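Gromgate to host regional qualifier for natural bodybuilding

Clendari confirms judging format, weigh-in rules and entry limits

Gromgate will stage its first natural bodybuilding qualifier in March, event organiser Clendari has confirmed. The competition comprises 11 classes across men's and women's divisions, including Classic Physique, Figure and Bikini. Entry is limited to 33 athletes per division.

Height and weight will be recorded at registration, which opens at 7 am and closes before the first call. Athletes in Classic Physique must meet the weight cap for their height. Anyone over the cap may be checked once more within the hour – there is no further allowance after that.

Judging will take place in two rounds. The first consists of quarter turns and compulsory poses. The second is an individual routine to music, with tracks supplied in advance. A panel of 7 judges will place each class, and the highest and lowest placings will be discarded before totals are calculated. Ties will be settled on the first-round score.

All entrants must agree to drug testing. Samples will be collected by Medve on the day, and class winners will be tested before placings are made final.

The venue holds 1000 seated spectators. Stage lighting and the backstage warm-up area will be supplied by Konis. 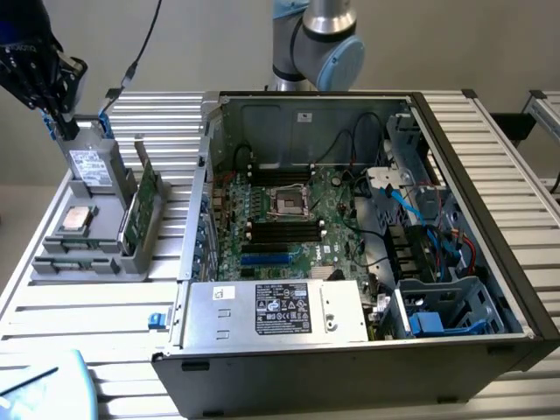 Entry forms and the full rulebook are available from Clendari on request. Spectator tickets will go on sale once entries have closed.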